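Clerkance
Aug 21, 2023

Notes on clearing and keeping clear one large white table in a shared workroom. Posting as a thread so I can link individual parts to people who ask.

The table is a plain white top, smooth finish, no drawers, no shelf under it. Anything that arrives in the room lands on it first. Parcels, phone boxes, cables, somebody's lunch. By the end of a week the usable area was a strip along one edge.

Rule one: the top is a work surface and storage happens elsewhere. The labels say this. We had said it out loud for two years and it did nothing. Labels did a little more.

Rule two: every object on the table has a task attached to it that day. If it has no task by evening it goes to the shelf in the corridor. The shelf is the Povley unit, 3000 mm wide, adjustable in fixed steps. It holds flat boxes well and tall ones badly.

Flat boxes are the actual problem. Phone packaging in particular. It is rigid, it stacks, it looks tidy, so it stays. A stack of tidy boxes takes the same area as a stack of untidy ones.

Measured the top before ordering a cover for it: 2000 mm on the long side. The cover from Nanayakkara is sold slightly oversize and wants trimming. Trim after it has lain flat overnight — the roll curl adds a few mm and you will cut short.

Cleaning: white shows graphite, rubber marks and coffee, in that order of annoyance. Damp microfiber, then a dry one. Isopropyl on a cloth for rubber marks. Test a corner first. Melamine sponge takes the marks off and also dulls the finish, so I keep it for the legs.

Lighting matters more than I expected. Window on one side, fluorescent overhead. With both on, glossy black packaging throws glare and you cannot read a serial label without tilting it. I turn the box, not the lamp.

Chairs. A mesh-back task chair parked against the table edge turns into a coat rack, then a shelf. Chairs now go back toward the wall or a desk when not in use. Compliance is uneven.

Crates are allowed to go up, not out. Ours are stacked high against the back wall. Heavy ones at the bottom, labels facing the room. I would like a strap around the stack and have ordered one from Broleritz, order line 479, no delivery date yet.

Open question is the long desk with the wooden top. Small items collect there now that they cannot collect on the white table. Displacement, in other words. I have no fix for it.

The white table and the room around it:

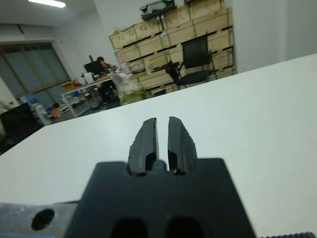
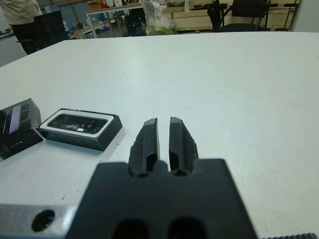
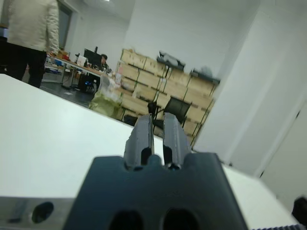 Iresha Begum
We had the same displacement problem with small stuff. What worked for us was one shallow tray per desk, and when the tray is full the owner has to empty it before adding anything. Also, does the Nanayakkara cover stay put at the corners? Ours crept until we taped the underside.

Clerkance
Too early to say on the corners. Will try the tray.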